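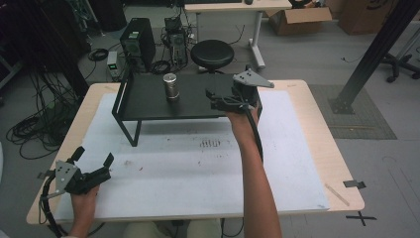
A small shelf finds a home at Grovgate's Monday table

If you have walked past the Grovgate workroom on a Monday lately and wondered what everyone was bent over in there, the answer this month is shelves. Small ones, the kind you stand on top of a table or a counter so that the things you use all day are up off the work surface and easy to get hold of. The Monday table group has been trying them out since the start of June, and the talk over coffee has been of very little else.

The one getting most of the attention is a low black metal stand with a flat top and thin tubular legs. It lives on the big white board that covers most of the light wooden table, and on it, a little to the left of the middle, sits a silver metal cylinder, short like a can, with ridged bands and a good shine to it. Regulars will know the board well. It has been scuffed gray in places by years of cutting, gluing and sorting, it has its share of small stains, and there is a cluster of short dark marks near the middle that have been on it so long that people use them to line things up.

Oi-ling Su, who has looked after the Monday table for seven years, brought the stand in from home, where it used to hold up a row of spice jars until she moved to a kitchen with proper cupboards and could not bear to throw the thing out. She had it in the hall closet for the longest time, she told us, and then one evening she was clearing up after the group and saw how much of the board was taken up by cans and pots just standing around.

"You would be amazed how much room you get back," she said. "Everything that used to be in the way of your elbow is up on the shelf, and the small stuff can go underneath. And you can see the board again, which is nice, even if it is not the prettiest board in the world."

There was a fair amount of discussion over where the shelf ought to go. The first week it was set down close to the front edge, and people kept reaching across it, and one jar of buttons had to be picked up off the floor (all of them found, we are happy to say, though it took most of the tea break). Now it stands toward the far side of the board, with plenty of clear space in front for whatever is being worked on, and that seems to suit nearly everybody. The left-handers at the table would like it turned a little, and they may yet get their way.

The group has also settled on a few house habits, which Oi-ling has written on a card by the door. Heavy things go toward the middle of the shelf. Nothing with a loose lid goes up there at all. Wooden sticks go back in their pot at the end of the session - a rule that is still finding its feet, if we are being fair about it.

Two more shelves are on the way. Cutetti, the housewares shop down the street, has set aside a pair from its back room at a kind price, and they should be in place before the end of the month. One will go on the paint table and the other on the long bench by the sink, where the brushes have been crying out for somewhere to stand. Anyone who has a similar small stand at home going unused is warmly invited to bring it in, and it does not matter if it is chipped or wobbly, as there is always someone at the table who enjoys fixing a wobble.

The Monday table runs for 90 minutes, starting at 4 in the afternoon, and newcomers are very welcome, with or without a project of their own. There is no need to book. Bring an apron if you are fond of your shirt, and come a few minutes early if you want a seat near the window, because those do go quickly once the weather turns warm.

Contact the Grovgate newsroom | © Grovgate | Back to top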